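Toy swap at the Drirville hall

What a lovely afternoon we had, and what a lot of tea got drunk! Mairéad Mulligan brought up to 41 mince pies (the last few vanished into coat pockets, I suspect) and Donal Madigan kept the urn going until well after dark, bless him. We had 13 families through the door, two of them all the way from Ustitby.
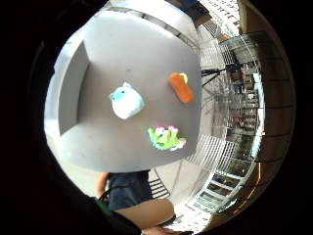 Soft toys on the table.

Anything left over can be handed in to Kevin Fitzgerald at the Ó Néill shop before closing on 23 December 2021. Jigsaws are very welcome too, but do please check the pieces are all there, as Cathal is still cross about the lighthouse one.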